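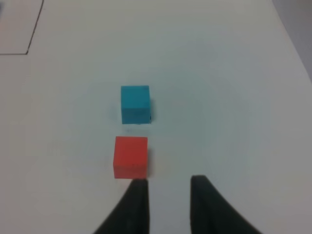

# Cubos de colores sobre mesa blanca — notas del conjunto Lunatero

Hola, soy Cadi. Este README lo escribo yo y lo mantengo yo, así que si algo no se entiende, la culpa es mía (y me lo podéis decir sin miedo). Lo primero que hay que saber es que aquí todo gira en torno a cubos pequeños sobre una mesa blanca mate. Un cubo azul verdoso, un cubo rojo tirando a naranja, muy poca cosa más. Me encanta lo simple que es y me ha dado muchísimo trabajo igualmente.

## Qué hay dentro

- 652 secuencias, cada una en su carpeta
- 3,661 fotos sueltas en `fotos/`
- 4 carpetas de disposiciones: `fila`, `lado`, `esquina` y `libre`
- un `colores.csv` con los nombres que usamos para cada cubo

En `fila` los cubos van uno detrás de otro, con un poco de mesa entre medias. Es la disposición que más me gusta, y también la que más confunde a la gente, porque el cubo de delante siempre parece más grande. Si vais a medir algo a partir de las fotos, tenedlo en cuenta. Los cubos son del mismo juego y miden lo mismo.

## Los nombres de los colores

Uf, esto dio para una tarde entera. Drita Trajkovski decía «turquesa», Lowri Gape decía «azul» y yo había escrito «verde agua» en la mitad de los archivos. Al final quedó así:

- `cian` para el azul verdoso
- `rojo` para el rojo anaranjado (antes `coral`, que ya no vale)

La cara de arriba y la de delante no se ven del mismo tono: la de arriba sale más clara, sobre todo en el rojo. Se etiqueta el cubo entero con un solo nombre y listo, no hay etiquetas por cara.

## La mesa y la luz

La mesa es blanca, pero en las fotos casi nunca sale blanca del todo — tira a gris pálido, a veces con un toque azulado. No hemos corregido el balance. Lo intenté con 17 fotos y el cian se me iba a un color rarísimo, así que las devolví a como estaban.

Las sombras también están tal cual, suaves y pegadas a la base de los cubos. Cuidado si separáis objetos por color: cerca del cian la mesa puede coger un tinte azul y el borde se os va a ir un poco hacia fuera.

## Si queréis montarlo en casa

1. Limpiad bien la mesa. Las migas salen en todas las fotos, lo digo por experiencia.
2. Poned primero el cubo del fondo y después el de delante.
3. Dejad una franja de mesa entre los dos, que no se toquen.
4. Apuntad la disposición antes de mover nada.

## Pendiente

- Renombrar lo que queda con `coral` en la carpeta `libre`
- Repasar las notas de mayo, que están a medias
- Carys Owen quiere añadir un cubo amarillo y yo estoy encantada, falta encontrar uno del mismo tamaño

Última revisión: 2024-01-15. Gracias a Dwynwen Foulkes por leerse todas las etiquetas — ¡todas!

Recientes

Fluldale: tazas y platillos
Hallgate: cajones y estantes
Morris: piezas de madera por forma
Lunatero: lista de cambios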